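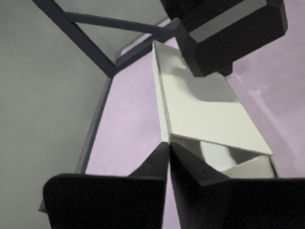 Can a machine do the household chores yet?
Some of them, some of the time, and mostly in a home or a shop that has been set up with the machine in mind. Floors are in good shape. Folding, packing, clearing and putting away are coming along, and that is where the most interesting work is going on right now.

Chapter 7
The Long Way to an Empty Sink

Think about the last chore you did without thinking. Maybe you flattened a carton for recycling, or pulled a fork out of a drawer while talking on the phone. Your fingers found the edge, felt it give a little, and squeezed just hard enough. Now try writing down every step so that a stranger with no sense of touch could follow it. How far open should the hand be? Which edge comes first? What happens if the carton slides? Most students fill a page and still haven't gotten the lid shut, and I love that exercise, because by the end of it the whole field has come alive for them!

In Chapter 6 we looked at motion planning, where the arm knows where things are and only has to get there. Chores are messier. The box is tilted, the light throws a shadow across the very side you need to see, and the table is never laid out the way it was yesterday. A lot of early work was done in simulation for good reason: a simulated box can be dropped all night long and nobody has to pick it up. The catch is that cardboard in the real world bends, sticks and tears in ways a simple model leaves out. We will spend much of Section 7.2 on that gap.

Two cases run through the chapter. The first is Valtine, a small packing shop where Kristaps Ozoliņš set an arm to closing cartons beside the regular staff. On its first July run it was given 58 cartons and closed 52 of them without help. Those are wonderful numbers for a student project and poor ones for a shipping desk, and both statements deserve your attention. Look closely at the ones it missed (Table 7.1). Nearly all came in at an odd angle, with one flap tucked where the arm expected an opening.

The second case is the Resteria test kitchen, run by Magdolna Vincze. Her question was smaller and, to my mind, harder: can a machine clear a table after dinner? Plates went well. Napkins did not. A crumpled napkin has no fixed shape, so there is no single right place to grab it, and Vincze's notes on the subject are a joy to read. You'll find a long passage from them in Section 7.4.

Before you go on, choose one chore from your own home and keep it in mind through the chapter. Write down where you think a machine would fail first. You will come back to your answer in the exercises for Section 7.5.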